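Chapter 7
Reading the Readout: What Governments Say They Said

Key terms in this chapter: readout, joint statement, non-paper, on background, agreed language, constructive ambiguity

When two governments finish a meeting, each of them usually puts out a short account of it. In the trade this account is called a readout. Most run to four or five paragraphs. They list who met, where, and which subjects were raised, and they nearly always say the talks were warm, frank, useful, or all three. Reporters quote them, other governments file them, and students cite them in term papers as though they were minutes.

They are nothing like minutes. A readout is written by one side, often before the meeting has ended and sometimes before it has begun. Hằng Lâm, who drafted them for nine years before she went into teaching, used to keep a folder of readouts for meetings that had been called off. Two of those said the talks had been productive.

This chapter asks you to treat such documents with a good deal of doubt. It doesn't ask you to throw them out. A readout is weak evidence of what happened in a room and fairly strong evidence of what a government would like people to think happened, and the second kind of evidence is worth having if you remember which kind it is.

7.1 The Horkidgate talks

We'll use one case through most of the chapter. The two governments that share the lower Nora River had argued for decades over who could dredge it, who could fish it, and whose patrol boats could stop whose barges. The dividing line, called the Ingvarsson Line after the surveyor who drew it, ran down the middle of a channel that had since moved. By the time talks opened in the border town of Horkidgate, 259 barges had been stopped and searched in a single year, according to the upstream government. The downstream government gave the figure as 103. Neither side published a list.

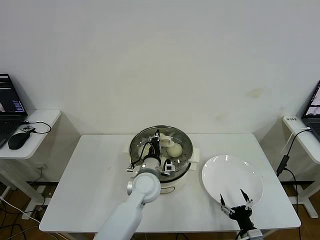 The talks ran for two days in November. Both sides issued readouts within an hour of each other, and at first glance the two texts look alike. They name the same officials and the same four topics, and both use the phrase "safe and orderly passage," which had been agreed in advance by the junior staff.

Read them side by side, slowly, and they start to come apart. The upstream text says the downstream minister "acknowledged the problem of armed smuggling from the Nolent shore and agreed on the need for action." The downstream text says the ministers "exchanged views on matters of concern along the river." The Nolent shore doesn't appear in it at all. Smuggling doesn't appear in it either.

So did the downstream minister acknowledge the problem? Most newspapers reported that she had. They were quoting the longer and more exciting text, which had also come out first. Only one reporter, Chaltu Tesfamariam, went back and asked the downstream spokesman whether he accepted the other side's account. He said he had nothing to add. She printed that, in the eleventh paragraph, and few people seem to have got that far.

7.2 Who put the words in whose mouth?

There is an old habit in diplomatic writing of reporting the other side's words for them. "The minister recognized." "She shared our assessment." "He took note of our concern." Each of these tells you something about a person who didn't write the sentence and may never have seen it.

Take the verbs one at a time. "Recognized" could mean that she said, "Yes, this is a real problem and it comes from our side." It could also mean that she nodded while the interpreter was talking. "Shared our assessment" suggests full agreement, although an assessment can be cut down until anyone would share it (smuggling is bad, rivers should be safe). "Took note" is the weakest of the lot. A person can take note of a fire alarm and stay in bed.

Wiremu Whitcombe, in a study of regional readouts that we'll return to in Section 7.5, calls these "borrowed verbs." He argues that they should be treated as claims by the borrower and cited that way. We think he's right on this point, though his larger theory has problems. In your own writing, the safe form is: "The upstream government said the minister had recognized..." It is clumsy. Use it anyway.

A harder question is why the other side doesn't object. If you were misquoted in public, you'd complain. Governments often don't, and students tend to read the silence as consent. Consider some other reasons for it:

A correction keeps the story alive for another day.

The two sides may have agreed beforehand that each could say what it liked at home.

The officials who would have to approve a correction may be on a plane.

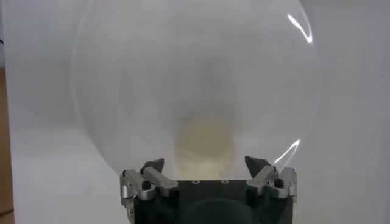 The misquote may even be useful. A minister who wants to act against smugglers, and who faces a parliament that doesn't, may be quite happy to have a foreign government announce that she has already promised to. Whether that was so at Horkidgate is unknown. Kylie Hollis has claimed it was, on the strength of two interviews with people who weren't in the room, and her version has since been repeated in at least three other books, each citing the last. Be careful with chains like that one. Four books resting on two interviews are still two interviews.

7.3 The briefing as theater

Readouts rarely travel alone. They come with a press briefing, where an official takes questions and appears to think aloud. Some officials do. Most are working from a sheet of prepared answers, and the one you want to notice is the answer that arrives a little too ready.

At Horkidgate, the upstream briefer was asked a broad question about trade. He replied in two sentences on trade and then said that, while he was on the subject of the river, the other side had raised the issue of the Nolent shore without being prompted. No reporter had asked who raised it first. The claim matters a great deal, though. If the downstream minister brought it up herself, it looks like an admission. If she was answering a complaint, it looks like manners.

"Without being prompted" is close to impossible to check. The agenda for the second day, which was leaked in part and published on 2023-04-22, lists "shore security" as item three. That doesn't prove she was prompted, but an item on a written agenda is a kind of prompt, and the briefer must have known it was there. He may have meant that she spoke about it before they reached item three. He may have meant nothing so exact.

Ruby-Lee Te Moana, who has read more than 1,000 briefing transcripts for her work on official speech, suggests a plain test. Cross out everything the briefer said that was in answer to the question. Whatever is left is what he came to say. The test is rough and it fails with officials who simply ramble, as she admits. Try it on the transcript in the appendix before you read our notes, and see whether you end up with the same three sentences we did. Our own two markers didn't.
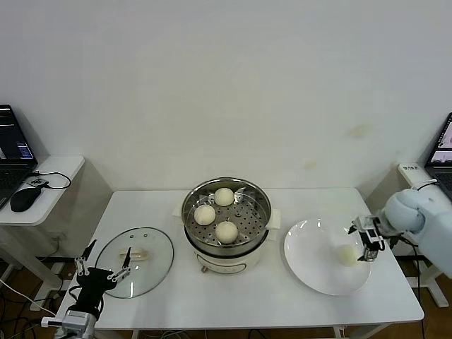 7.4 Joint statements, and why they say so little

A joint statement is a different creature, and on the whole a more reliable one. Both sides have signed off on every word. When a joint statement says that the parties "agreed to set up a hotline between river patrols," you can be fairly sure that somebody on each side agreed to it, even if the telephone is never plugged in.

The price of this is dullness. Anything that either party dislikes has been taken out, and what they couldn't take out has been made soft enough to mean two things. Your first task with any joint statement is to get hold of the one before it and mark what has gone missing. The Horkidgate statement dropped the words "existing boundary," which had been in every text for sixteen years. Neither government's readout mentioned the change, and neither briefer was asked.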